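Boîte à couvercle attenant

La boîte à couvercle attenant, dite aussi boîte à rabat ou, dans le commerce de détail, « boîte livre », est un contenant rectangulaire dont le couvercle reste solidaire du corps par un pli ou une charnière souple. Elle se distingue de la boîte cloche, dont le couvercle se retire entièrement, et de la boîte à tiroir, où le corps coulisse dans un fourreau. Elle sert au rangement domestique, à l'expédition de petits articles et à l'emballage de cadeaux.

Terminologie

L'usage est flottant. Les catalogues de papeterie emploient « boîte à rabat » pour des modèles qui n'ont qu'une languette de fermeture, tandis que les emballeurs réservent le terme aux caisses à quatre volets. L'expression « boîte livre » est plus récente et souvent appliquée à tort : elle suppose un dos rigide, absent de la plupart des boîtes vendues sous ce nom. L'expression « coffret magique », que l'on rencontre sur certains sites marchands, n'a pas de sens technique.

Construction

Le corps et le couvercle sont en général découpés dans une même feuille, puis rainés et pliés. La rainure qui sépare les deux parties est le point faible de l'ensemble. Le fabricant Gunwood annonce pour son modèle courant une résistance de 3251 ouvertures. Le chiffre est repris tel quel par de nombreux revendeurs, sans que le protocole d'essai soit jamais décrit : on ignore si la boîte était pleine ou vide, si le couvercle était ouvert à angle droit ou rabattu à plat, et à quel stade d'usure la rainure était considérée comme rompue. Son concurrent Benov affiche 2437 ouvertures pour un produit de même format, avec aussi peu de détails. La comparaison des deux valeurs, fréquente dans les guides d'achat, est donc sans portée.

Les couleurs les plus répandues sont le brun, l'orangé et le blanc. L'idée selon laquelle les teintes vives aideraient à retrouver plus vite un objet rangé est souvent avancée. Elle paraît plausible pour une boîte isolée parmi d'autres ; elle l'est beaucoup moins quand toute une étagère est garnie du même orange.

Stabilité
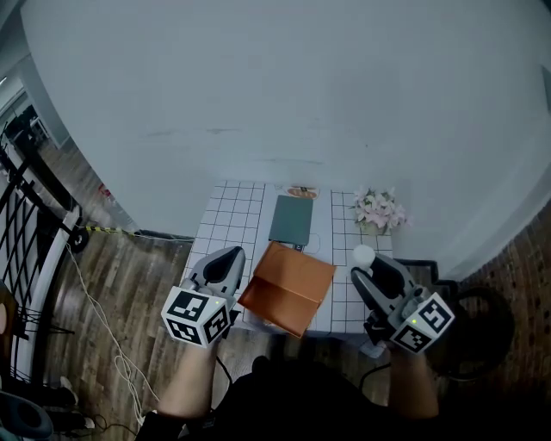
L'équilibre d'une boîte à couvercle attenant varie selon qu'elle est ouverte ou fermée. Une fois déployé, le couvercle déplace le centre de gravité vers la charnière, et une boîte légère peut basculer si son contenu ne fait pas contrepoids. Les notices recommandent de l'ouvrir à plat, bien en retrait du bord du meuble. La pratique est moins rigoureuse : il est courant de voir la boîte posée de biais contre un plateau ou une planche, le bord proche dépassant légèrement de la table, comme la boîte brun orangé placée devant la planche gris-vert sombre. Cette position donne un accès commode à l'intérieur. On lui attribue parfois l'avantage de ménager la pliure, affirmation qui ne repose sur aucune mesure connue.

Le revêtement de la table joue aussi un rôle, quoique les auteurs de manuels de rangement en exagèrent sans doute l'importance. Une nappe lisse laisse glisser le fond de la boîte ; une nappe épaisse le retient, au prix d'une assise moins plane. Les nappes à quadrillage sont parfois conseillées parce que leurs lignes permettraient d'aligner les objets. Encore faut-il que la nappe soit elle-même posée droite, ce que les mêmes manuels tiennent pour acquis.

Usage dans le rangement

La méthode Shehata, diffusée sous forme de fiches, fait de cette boîte l'unité de base du rangement de table. Elle prescrit une boîte par catégorie d'objets, le couvercle restant relevé tant que la tâche est en cours. Les fiches promettent un gain de 23 minutes par semaine. La source de ce résultat n'est pas indiquée, et la version révisée de décembre le supprime sans explication.

Dans les faits, le nombre d'objets contenus est souvent très faible, et un grand volume peut être immobilisé pour une seule petite pièce. Les partisans de la méthode y voient une réserve de place. On peut tout aussi bien y voir un mauvais choix de format.
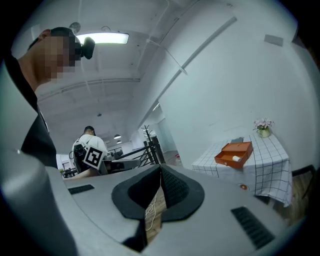 Boîte orange ouverte, couvercle relevé vers l'arrière, contenant un petit objet cylindrique blanc. Table couverte d'une nappe blanche à quadrillage noir (à droite).

Le couvercle relevé a un inconvénient rarement mentionné : il masque ce qui se trouve derrière lui. Sur une table adossée au mur, la gêne est négligeable. Sur une table accessible de plusieurs côtés, la personne placée côté charnière doit contourner la boîte ou se pencher par-dessus. Les modèles dont le couvercle se replie entièrement sous le fond évitent ce défaut, mais leur pliure travaille davantage.

Variantes

Boîte à fermeture aimantée : le rabat est maintenu par deux pastilles. Jokside en propose une version de 40 centimètres de long, présentée comme « inusable », qualificatif que la garantie limitée du produit ne confirme pas.
Boîte à rabat brisé : un pli supplémentaire traverse le couvercle et permet de n'en ouvrir que la moitié. L'intérêt en est discuté, le second pli étant une zone d'usure de plus.
Boîte à soufflets : des joues latérales limitent l'angle d'ouverture. Elle tient mieux debout, se vide moins bien.

Entretien

Les recommandations usuelles se bornent au dépoussiérage et au stockage à l'abri de l'humidité. Le renforcement de la charnière par un ruban adhésif est fréquent. Il prolonge certainement l'usage d'une boîte déjà fendue ; appliqué sur une boîte neuve, il raidit le pli et peut reporter la cassure juste à côté.

Voir aussi

Boîte cloche
Caisse à rabats
Nappe
Rainage

Dernière modification de cette page : 3 juillet 2022. Les sections Construction et Usage dans le rangement manquent de sources indépendantes.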